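Hatholm Kite and Board Club
Minutes of the winter meeting, Jan 20, 2025
Held upstairs at the sailing hut, Hatholm

Welcome and who came

Good turnout for such a filthy night, and thank you to everyone who brought food. I took the notes again as my hand went up slowest when we asked who didn't want to. If I've got something wrong, tell me before the February meeting and I'll put it right. Apologies came in from the usual night-shift crowd and from two people who were on the ferry back from a week at Trelleo, sunburnt and smug by the sound of it.

Last time's minutes

Agreed, with one change. I'd written that the north slip was closed to foils at low water. It's closed to foils for the two hours either side of low water, and that matters quite a lot if you've ever met the old groyne with your mast. Corrected on the copy pinned up downstairs.

Money

We have £3430 in the account. That's after the insurance went out and before the slip permit, which is due in February. Most of this year's subs are in. If yours isn't, please don't wait to be chased, I hate doing it.

There was a bit of grumbling about the price of the permit going up again. I said what I said last year – we can moan or we can launch from the shingle at the far end and ruin our lines. We're paying it.

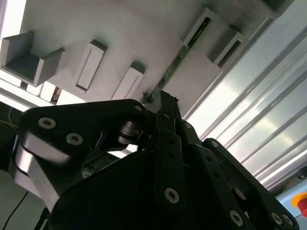
I was also asked whether we should keep a lump aside for a rainy day and how big the lump should be. We settled on £2000 not to be touched without a vote. So what we can really play with is the rest, less the permit, and that set the tone for everything after.

Club boards

This took up most of the evening, no surprise. We've got the old twin tips that beginners borrow and they're in a sorry state. Two have soft patches by the rear inserts and one has lost a fin screw so many times that the hole is mostly glue. I rode the soft one in November to see how bad it was and it felt like standing on a doormat.

Three ideas were put forward. Buy one new board and bin the worst two. Buy a pair of second-hand ones through the swap at Trelleo. Or get the existing ones repaired by the chap who does dings in the yard at Zusten and put off buying till the summer.

I was all for new, I'll own up to that. But the point was made (well, made several times) that beginners drag boards up the shingle by one handle and a shiny new one would look just like the old ones by Easter. Fair enough. We voted for second-hand with a limit of £100 a board, wide outlines only, nothing under 140 long. The two soft boards are retired from lending straight away and I've put tape across them so they don't sneak out again.

Somebody asked if we could have a strapless surfboard in the lending rack too. Lots of nodding, mine included! It's a lovely way to learn to gybe properly, and in light wind a fat, flat one keeps going when the twin tips just sink. The worry is that people will take it out in surf before they can go upwind. It's on the list for next time, and in the meantime I'll bring my spare Tuncer down on any calm weekend if people fancy a go. It's heavy and it's yellowed but it floats.

Launching and landing

We had a near miss before Christmas with a kite coming down over the footpath. No harm done, though the dog walker was rightly cross. We've agreed the following and I'll get it on the noticeboard:

Rig below the second marker post, never above it.
Lines get wound up as soon as you stop for a break, including a short one.
In an onshore wind, land with a helper. No self-landing on the anchor.
Anyone still learning launches at the east end, with somebody standing by. 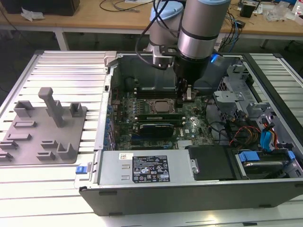

I'd have liked a fifth one about not leaving pumps lying in the path, but I was told I was going on about it. I probably was. Please pick up your pumps.

We talked about whether to ask riders who aren't members to stick to all this as well. We can't make them, as the beach is open to anyone, but most folk are happy to be told where the rocks are. If you see a new face rigging up, go and say hello and mention the marker posts while you're there. It works far better than a sign.

Weather station

The mast is still up and the cups still turn, but the readings have been low all winter. On a day when I was properly lit on a nine it was claiming eleven knots. The feeling is that the shed roof is shading it from anything west of south-west, ever since the new ridge went on. We'll try it on a longer pole at the seaward end of the rail. The pole is already in the shed and won't cost us anything except a cold morning.

Until that's done, take what the page says in a westerly with a pinch of salt and look at the water.

Spring downwinder

Hatholm to Zusten again, and we're all very keen. Last year we had far too many people at the start and far too few cars at the finish, and I ended up walking back along the sea wall in my boots with a wet kite on my head. So this year cars get sorted first. If you want to ride, either offer a seat or get yourself into one by the week before.

It'll need a south-westerly or a west-south-westerly. Anything further round and the last corner is a horrible slog, so we'll hold it over to the next good tide.
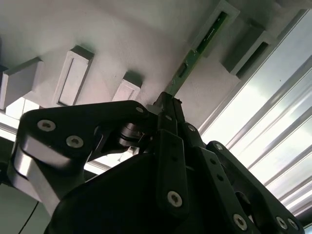
Can I do the downwinder on a foil?
Foils are welcome if you stay outside the moorings the whole way and come in at the Zusten slip on the top half of the tide. Tell the beach crew before you set off so they know to expect you further out.

Impact vests were brought up as well. We're not making them a rule, but we do want everyone in a buoyancy aid of some sort for that trip, plus a line knife that you can reach with either hand. Mine had rusted shut when I checked it, so do check yours.
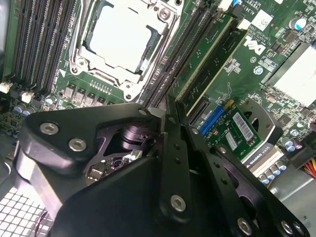

Any other business

The hose by the rinse tap has split again. A new one will be bought out of the tea money.

A left-hand neoprene glove, medium, has been on the peg since October. It goes in the bin after the next meeting.

The key code for the shed changes in February and I'll send it round to paid-up members only.

Next meeting is in the same place, at half past seven. Bring your old fins if you're clearing out, we can always use them.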